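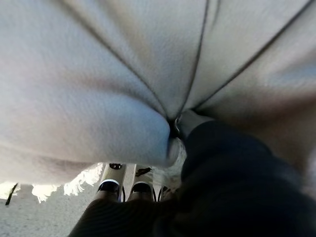 Driveck parasol set

Hello, and thanks for digging this far into the folder. This is the readme for the recordings I've been making with Driveck, the arm I've been putting together in a shared workshop with Roel Cuypers (he did the wiring, I did the swearing). The job we gave it is a garden one: get hold of a parasol from underneath, near the middle where the cloth gathers, and work it up or down. Simple enough for a person with a free hand. For an arm on a trolley it's a proper faff, and I've loved every minute!

What you get

There are 48 recordings, one folder each, numbered in the order we made them. Each folder has the wrist camera video, the joint positions as a CSV and a small text file called notes.txt, which is me typing with cold fingers, so please forgive the spelling. Added together it comes to 1519 seconds of arm time. I also pulled out 969 stills for labelling and put them in their own folder, called stills (imaginative, I know).

The labels are as basic as I could get away with: hub, rib, cloth, shaft, gripper, other. If I couldn't decide where the shaft stopped and the folded cloth started, I marked the lot as cloth. Teun Van Leeuwen went through them after me and disagreed with a fair few, and his version is in labels_teun. I'd use his if you care about the shaft. Mine are kinder on the ribs.

How it was recorded

All outdoors, all in daylight, mostly in November when the sun sits low and gets into everything. The camera is on the wrist, looking past the gripper, so the gripper takes up a big dark chunk of the picture and goes soft when it's close. Don't crop it out, or you'll lose the bit where it meets the cloth! Exposure was left on automatic. With pale fabric and strong light behind it, the background often burns out to white, and I haven't tried to rescue any of it.

The arm was driven by hand with the little Clomik controller, so every wobble you see is mine or Roel's. The notes file says who was driving. Roel is smoother. I'm quicker, and I bump things.

Things that will annoy you

Fifteen of the folders have a clock that drifts between the video and the CSV. I've put the word DRIFT at the top of their notes and haven't fixed them yet. Line them up on the first big movement of the wrist and you'll be close enough for most things.

Wind is not recorded anywhere. I wish I'd hung up a ribbon or something, as the panels sag and fill differently from one run to the next and there's no way of knowing why afterwards.

The gripper pads were changed after folder 20, from bare plastic to a rubber set that Roel cut down with a bread knife. The grip force numbers before and after don't compare, so please don't put them on one graph.

Using it

Do what you like with it, just say where it came from. If you fix the drift before I do, send me the script and I'll put your name in here. We're at the bench most Tuesday evenings, and the kettle's usually on.

Still to do: a darker parasol, a proper wind reading, and a longer cable for the emergency stop so I can stop standing in the flower bed.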